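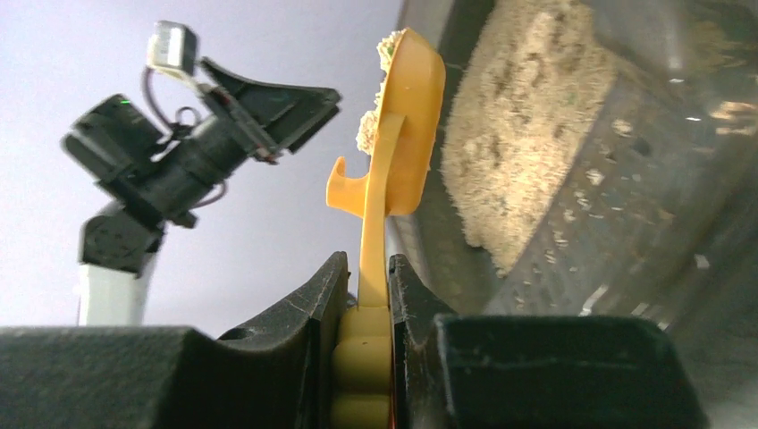
Yurii Fedoruk wrote to me that I should save the train fare, because a pressing plant open day is a shop with a noisy back room, and the second disc in any deluxe edition is the first disc played again with the gaps taken out. I went anyway. He was right on one count and I'm still arguing with him about the other.

The open day was at Zakharchenko, the record plant out past the ring road in Kerkalholm, on Fri 3 January. It's an odd date to invite the public anywhere. The draw was the new Iltum album, which comes out in February on Idier in a standard edition and a deluxe one. The deluxe adds a second record with a continuous mix of the whole thing. Visitors were promised the chance to see it being pressed and to hear the mix before release.

The email said doors at ten. They opened at twenty past, and we stood in a yard that smelled of diesel while a speaker over the loading bay played the lead single. Then it played it again. I like the single fine. It's a big, simple house track with a piano line you can hum after one listen and a vocal that's been tuned until it squeaks. Three times in a yard is plenty.

There were 70 of us on the list, split into groups. Mine was led by Yurii Hordiienko, who cuts the lacquers and was clearly more at home with machines than with a crowd. He was the best part of the day. When the man in front of me asked if vinyl "just sounds warmer," Hordiienko said it depends on what you do to it, and that he could make a record sound like a wet sock if anyone wanted to pay him for it.

The cutting room came first. It's small, so we went in a few at a time and got a few minutes each. The lathe was set up with a blank but wasn't cutting. He showed us test grooves through a microscope and explained why the bass on a club record gets summed to mono before it's cut. Fine, useful stuff. I'd have paid to watch him do one side start to finish. We got a tray of cookies in the hallway instead. 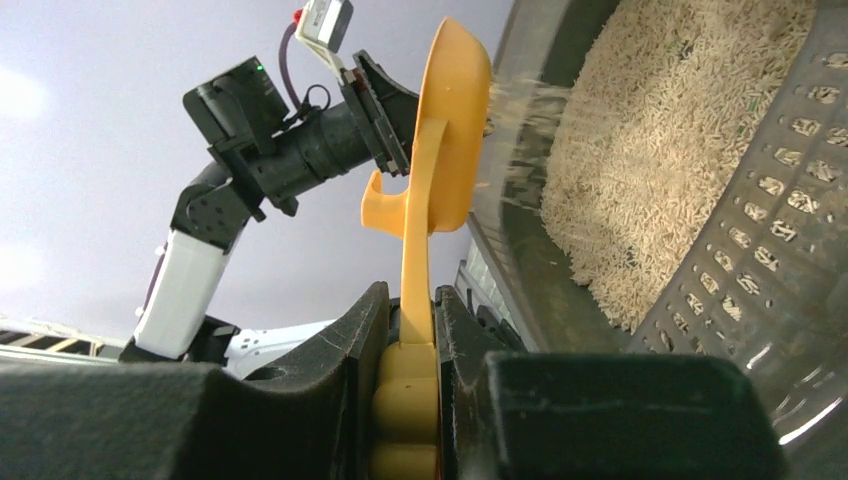
After the hallway came the press floor, which is what everybody had come for. Three presses, one running. The pellets go in at the top, come out as a hot puck, the labels go on either side of it, and then the press closes with 100 tons behind it. Out comes a record with a ragged skirt of extra vinyl, and a blade trims the skirt off. You could watch that for an hour. I'd say I managed fifteen minutes before we were moved along.

What was being pressed, though, was the standard edition. I asked about the deluxe disc and was told it would be on the machine "later in the day." I asked again at two and it was still later in the day. I left at four. I'm sure the disc exists, and maybe the last group got to see it, but "see the deluxe edition being pressed" was in bold type in the invitation and my group didn't.

The listening room was a converted office with good speakers and bad chairs. An Idier rep introduced the mix as a journey. It's a word I'd ban from press releases, along with "immersive" and "curated." It runs 70 minutes, she said, and we would be hearing a portion of it. The portion was a quarter of an hour.

I can only judge that quarter of an hour. The first join, between the opener and the piano track, is lovely. They bring the hi-hats in early and hold back the kick, so you're into the second song before you've noticed. The next two joins are plain crossfades that anyone with a laptop and a free afternoon could do. And there's a problem I'd like the label to explain. A 12-inch side holds maybe twenty minutes of loud dance music before the level has to come down. A mix that long on one record means two very crowded sides, a quiet cut, and a break in the middle of something sold as continuous. I put this to the rep. She said the download was seamless.

Hordiienko, to his credit, didn't dodge. He told me he'd asked for a third disc and was turned down on price.

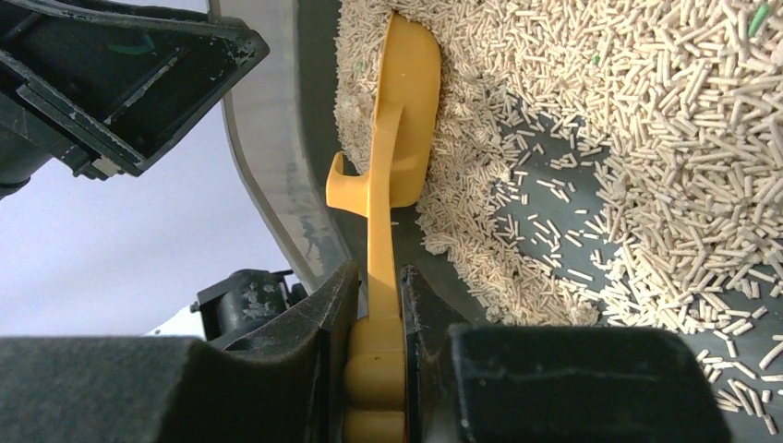
Packaging got a whole table to itself, and a longer speech than the mastering did. The deluxe comes in a box with a lift-off lid, a fold-out poster, a slipmat, a card with lyrics and a turntable brush in Iltum's colors. It's a heavy thing and it doesn't fit a record shelf; I tried it on the one they had there. The brush has no slot in the box and slides about under the poster. Even a plastic litter scoop like the yellow one has a small curved hook partway up the shaft, and you need one look at it to guess that it's meant to hang on a rim. I couldn't find any such thought in the brush. It'll scratch something, and my bet is on the slipmat getting fluff on it first. The box is limited to 411 numbered copies, a figure that seems to have been picked for sounding like a fact.

The shop at the end was busy. There were test pressings from other jobs at silly prices, tote bags, and preorder forms for both editions with pens already uncapped. I bought a secondhand 12-inch from a crate in the corner, and the sleeve had a coffee ring on it. Good record. 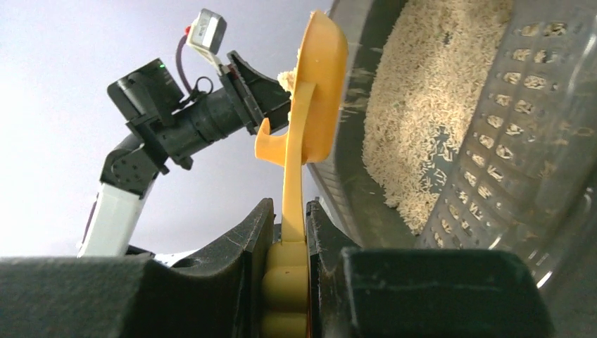

Is the deluxe edition worth the extra money? For most people the standard one will do, as it has all the songs at full length, cut with room to breathe, and the mix can be downloaded. If you want the box for the box, you've probably ordered it.

As for the plant, I'd go again for the cutting room, provided they ran the lathe and put fewer people through. Hordiienko said they might hold a smaller evening session in the spring with a live cut. I've put my name down. Fedoruk says that when it happens it will be in the same yard with the same single playing, and he wants me to call him from the line so he can hear it.

Trains back to the center go twice an hour from the stop by the gate. The coffee at the plant is cash only.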